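How a Dustpan Works

A dustpan looks like one of the simplest things in the house. It has no buttons and no batteries, and most are made from one piece of plastic. Still, each part has a job, and once you know the jobs you can sweep up a mess much faster.

The parts of a dustpan

Start with the lip. The lip is the flat edge at the front, the part that touches the floor or the table. It needs to be thin. If the lip is thick, crumbs bump into it and stop, the same way your bike stops at a high curb. With a thin lip they roll right over.

Some dustpans have a strip of soft rubber on the lip. Rubber bends, so it can press down into small dips in the floor. Hard plastic can't do that, but it slides easily and works well on a smooth surface.

Behind the lip is the pan. This is the wide, open part that holds the dirt. The floor of the pan often slopes up a little at the front and then down again, so that dust doesn't slide back out.

Around the pan are the walls. They are lowest at the front and highest at the back. When you sweep hard, crumbs fly forward, hit the back wall and drop down inside. A dustpan with low walls is fine for dust but bad for dry cereal.

Last comes the handle. A short handle keeps your hand close to the pan, so it is easy to hold the lip flat. A long handle lets a grown-up sweep the floor standing up. Short ones are better for tables and stairs.

A pink plastic dustpan set down on a green tabletop shows how the lip should sit. The front edge lies flat on the table, the open side is ready for the sweepings, and the walls curve up at the back. 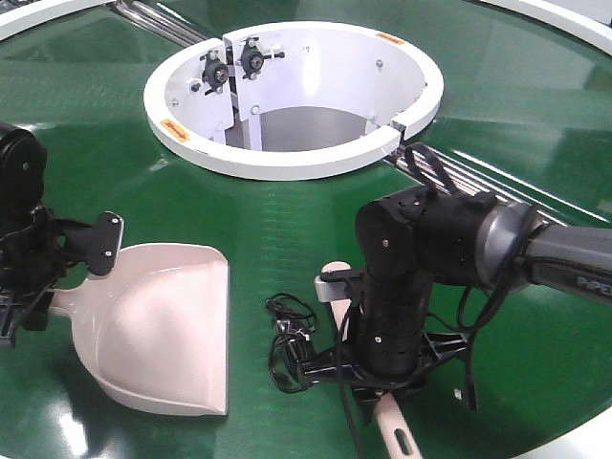
How to sweep up crumbs

1. Pick up the big things first. Pencils, blocks and bottle caps don't belong in the trash, and they get in the way of the brush.

2. Push the crumbs into one pile. Start at the outside and work toward the middle. Use short, slow strokes. Fast strokes throw the dust into the air, and it comes down again somewhere else.

3. Put the dustpan next to the pile with the lip flat. Hold the handle in one hand and the brush in the other. If you tip the handle too low, the lip comes up and the crumbs go underneath.

4. Sweep the pile into the pan.

5. Look for the line. There is almost always a thin line of dust left where the lip was. Move the dustpan back the width of one finger and sweep again. You may have to do this 4 times before the line is gone.

6. Carry the dustpan level to the trash can. Tip it with the handle up and tap it on the inside of the can.

Why does the line of dust stay behind?

Even a thin lip has some thickness. The smallest bits of dust are shorter than the lip, so they pile up against it like leaves against a wall. Each time you move back and sweep, some of them get over. When only a tiny bit is left, wipe it up with a damp paper towel.

Why does dust stick to the pan?

Rubbing plastic with a brush can give it a small electric charge. This is called static electricity – it is the same thing that makes your hair stand up after you pull off a wool hat. The charge pulls on light things such as dust and hair, so they cling to the plastic even when you turn it upside down. Rinse the pan with water and let it dry.

Things to leave for a grown-up

Do not sweep up broken glass by yourself. Small pieces are hard to see and can stick in the brush. Ashes from a fireplace can stay hot for a long time and can melt a plastic dustpan, so leave those alone too.

Words to know

Lip: the thin front edge of a dustpan.
Slope: a surface that goes up or down.
Static electricity: an electric charge that builds up when some things rub together.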